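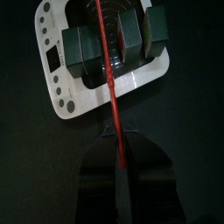 Zusine Home Skills Room, Ilthorpe
Progress report to the Wustora Fund
Period covered: April to August

1. Where the project stands

The room on the ground floor of Moroz House has been open to learners since May. We asked Wustora for help with fitting out one practice room and running a first course for people who are setting up home again after a long stay in hospital, supported housing or temporary accommodation. The fitting out is finished apart from one shelf and the blind. The first course has been run and the second is under way.

We planned 12 places on the first course and filled all of them. One learner moved away from Ilthorpe after the second week and the place was not refilled, so 11 people finished. Of those, four have asked to come back for the longer cooking sessions in the autumn.

Nothing in the grant agreement has been changed. Two things are running later than we said they would, and both are covered in section 6.

2. The room

The room was a store for stacking chairs and had not been decorated for some years. The walls have been washed down and painted, the old carpet tiles have come up and the floor has been sealed. There are two worktops, one at standing height and one low enough for a wheelchair user to get their knees under. The low one was moved once after the first session. We had put it too close to the door and people coming in late had to squeeze past whoever was working there.

Lighting has been the main nuisance. The ceiling lights are bright and directly over the benches, and they shine back off anything with a gloss finish. On the white table-top appliance there is a streak along the front border and another bright spot in the dark middle part, and learners with poor sight told us this made it harder to find their way round the controls. We have taken out one tube over the low bench and are getting a price for diffusers. The blind will help in the mornings.

The dark surface we work on has turned out well. White appliances stand out clearly against it and it is easy to see where the edge of a thing is. One of our learners has very little sight on one side and she asked for a dark mat to take home for the same reason. We have added mats to the shopping list for the second course.

3. The appliance bench

Most of the first course was spent on table-top appliances. We picked this subject because it came up again and again in the home visits we did before applying. People had been given things, or had bought them, and were not using them. They did not know which button to press first, or had pressed one and been put off by what came up on the display.

The white square one has been the most used item in the room. Its controls all run down one side of the frame: a larger round grey button at the top corner, small ones in a slanting line between, the display window part of the way down, and another larger round button at the bottom corner. The labels beside the buttons are tiny. Every learner on the course remarked on them in one way or another, and it has shaped how we teach.

We now start with the appliance unplugged. The learner sits in front of it and finds the two larger buttons by touch, then counts the small ones between them, then finds the window. After that they turn the appliance a quarter turn and do it again. Turning it was suggested by a learner whose own worktop at home only has room for things sideways on. It takes five minutes and we would not leave it out now.

Next comes putting things on and taking them off. We use a set of plain dark green blocks for this. They go on the recessed middle part, where the thin grey rings are, and the learner practises setting them down without touching the frame or leaning across the buttons. It looks very simple written down. For someone with a tremor or a weak hand it is a fair amount of work, and it is better done with blocks than with a full container.

The blocks come in different sizes. We began by asking learners to put one in the centre, and moved on to a row of three, which needs more care over spacing. Several people found the longer block the easiest to hold and the hardest to place straight. Leaving one at an angle is fine and we say so.

Only when all that is comfortable do we plug anything in. A tutor stays at the bench for the whole of that part of the session. No learner has been hurt and there has been no damage to the room. One plug was found to be cracked at the weekly check in June and was replaced the same morning.

4. Written materials

We said we would produce a set of picture cards for learners to take home. We have printed 100 sets. The first version had too many words on it. The second has one action per card, in large type, with a drawing of the button and nothing else. There is a blank card at the back of each set on which the tutor writes the name of the learner's own appliance and which button turns it off.

The blank card has been more useful than the printed ones, according to the feedback forms. We will put three blanks in each set at the next printing.

We also tried raised stickers for the buttons. The first kind fell off within a week. The second kind stays on but is slightly too big for the small round buttons and overlaps on to the frame, which confused people about where to press. We have stopped using stickers on the small buttons and put them only on the two larger ones at the corners. A third kind has been ordered as a sample, free of charge.

5. Money

Spending against the equipment line stands at £773. This covers the appliances, the blocks, two sets of extension leads with switches, the non-slip mats and the storage boxes. The cards came out of the printing line and the paint and floor sealer out of the fitting-out line, as agreed.

There is an underspend on equipment. We had allowed for a second white appliance of the same type and have not bought it. With only one, learners take turns, and we expected complaints. In practice people liked watching someone else go first. We would like to keep the money in the equipment line for now and decide after the second course, when the group will be working in pairs.

Tutor time is slightly over. Setting up took longer than planned in the first two weeks, mostly through having to carry everything down from the first-floor cupboard. The new storage boxes are kept in the room and set-up is now done in a quarter of an hour. We expect the line to come back into balance by the end of the autumn course without any change to the budget.

Receipts are held in the office at Moroz House and copies will be sent with the final report, or sooner if Wustora would like them.

6. What is late

The shelf above the low worktop has not gone up. The wall behind it is softer than we thought and needs a different fixing. The boxes are on the floor under the standing-height bench in the meantime. They are out of the way of feet, though not of the mop.

The follow-up home visits are also behind. We said that each learner would have one within a month of finishing. Seven have been done and four are still to do. Two of those four have asked to wait until they have moved. The visits that have been made were worthwhile — at one flat we found that the learner was managing the appliance well but had it standing on a wobbly table, and we were able to get that sorted out with the landlord.

7. What learners told us

We asked for comments at the end of the course, either written or spoken to a tutor. A few are copied here as they were given.

"I wouldn't have touched mine. It was still in the box."

"More time on the buttons please. The writing next to them is hopeless."

"I thought the blocks were going to be babyish but I used the same thing at home with a tin."

"Too hot in the room in the afternoon."

"I liked that you could get it wrong and it didn't matter."

The comment about the heat was made by more than one person. The window opens only at the top. We have moved the afternoon group to a 10 o'clock start for the rest of the summer and will look at a fan.

8. Next three months

The second course will run to its end with the order of sessions as described in section 3. We will add one session on cleaning, which was not in the original plan. Learners asked how to wipe down the dark middle part and the edge where it meets the white frame, and the tutors had been giving different answers. We will agree one method and put it on a card.

The longer cooking sessions start in the autumn in the main kitchen at Moroz House, with a smaller group. The practice room will stay open alongside them on two mornings a week for anyone who wants to go back over the controls before using the kitchen.

We will also finish the outstanding home visits, put up the shelf, fit the blind and get a firm price for the light diffusers. If the diffusers cost more than is left in the fitting-out line we will write to Wustora before ordering.

Visitors from the fund are welcome at any session. The room is easiest to see in use between 10 and 12, and the side entrance is step-free.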